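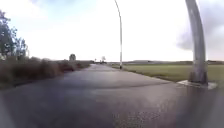

3. Roadside furniture and surface condition: notes for the walkover

Satton Short Course in Highway Inspection
Handout 3, revised 15 Dec 2021

3.1 Scope

These notes cover the visual inspection of an open road with a grass verge, on foot, without traffic management. They deal with the carriageway surface, the adjoining path, columns and posts, and painted markings. Drainage structures and signs are in Handout 4. Electrical testing of lighting columns is outside the course and must not be attempted during the walkover.

The inspection is a record of condition on one pass. It does not establish cause. Where a defect is suspected but cannot be confirmed by eye, enter it as "suspected" and leave the grade blank.

3.2 Reading a bituminous surface

Asphalt changes appearance with light and moisture far more than it changes in condition. A surface with a slight gloss reflects the sky, and at a low viewing angle the reflection hides fine cracking. The same length seen under flat light after a dry spell may show defects that were missed before. For this reason the weather is written at the head of the sheet before anything else.

Three things can produce a glossy look:

Surface water. The sheen lies in streaks or patches and follows the low parts of the road. It shifts as the observer moves.

Binder at the surface (fatting up). The sheen stays in the same place in all weathers, usually in the wheel tracks. The stone can no longer be made out.

Polished aggregate. The stone is still visible but the faces are smooth. This cannot be graded by eye and is referred for skid testing.

Texture is noted separately from sheen. A patch in which light and dark stone can be picked out individually is recorded as coarse; a surface that reads as one even grey is recorded as fine. A change from one to the other within a short length often marks a repair, but it may also be wear, so look for a joint line before writing "patch". A repair with a sound joint is entered as a feature. It becomes a defect only if the joint is open, or if there is a step that a shoe can catch.

3.3 Columns and posts

Inspect from the ground upwards. Most loss of section in a steel column occurs at or just above ground level, and an inspector who begins at the lantern tends to give the base too little time.

Base. Note whether the column stands in a concrete footing, in paving or directly in the grass. With a concrete footing, look for a gap between the concrete and the shaft, cracking that runs out from the shaft, and soil or cut grass lying against the metal. Clear loose material by hand only.

Shaft. Record the finish: painted, galvanised or unknown. Galvanised steel weathers to an uneven grey and dark vertical streaks are common. Streaking alone is a stain and scores nothing. Brown staining that starts at a seam, a bolt or the door edge scores 1 and is reported.

Door, where fitted. It should be closed and locked. A missing or open door is reported by telephone from the site and the inspector stays by it until told otherwise.

Arm. Stand well back and check that the arm is square to the road. On a curved arm, sight along the bend from both sides.

Verticality is judged with a plumb line held at arm's length, never from a photograph. A wide-angle lens will bend a straight column, and the effect grows towards the sides of the picture. In the July exercise several groups reported leaning columns on the strength of their photographs, and all of the entries had to be withdrawn after a second visit.

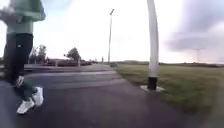
Where a column stands close to the edge of a path, the clear width is measured from the face of the shaft, at the narrowest point, to whatever bounds the path on the opposite side. A railing counts as a boundary. A kerb level with the surface does not.

3.4 Markings at crossings

Markings are graded from the approach, at walking pace, and then again from the kerb. The two grades are entered side by side and are not averaged. Pale bands on a light grey surface give less contrast than the same paint on new dark asphalt, and a marking in good order may still be hard to see. Write contrast and wear in their own columns.

Wear is graded by the area of paint remaining:

A — edges complete, surface continuous
B — edges broken, shape still clear
C — shape incomplete
D — traces only

Grades C and D at a crossing are passed on the same day.

3.5 Verges

Record the verge as level, high or low against the road edge. A low verge leaves the asphalt unsupported and the edge breaks away. A high verge holds water on the carriageway. A strip beside the road that is greener than the field behind it may be getting run-off, but different mowing or seed gives the same result. Note it and move on.

3.6 Procedure

The practice length is the Verholm road, 200 metres, walked once in each direction. Face oncoming traffic where there is no path. Give way to other people on the path and wait until they have passed before kneeling or setting down equipment.

Use the Irnard sheet, one line per item. Chainage runs from the Satton end. Do not renumber items on the return walk.

Completed sheets go in the Zarei tray by 3 pm. Nine lines is the least that will be accepted for the practice length, nil returns included.

Reading before the next session: Handout 4, sections 4.1 to 4.3.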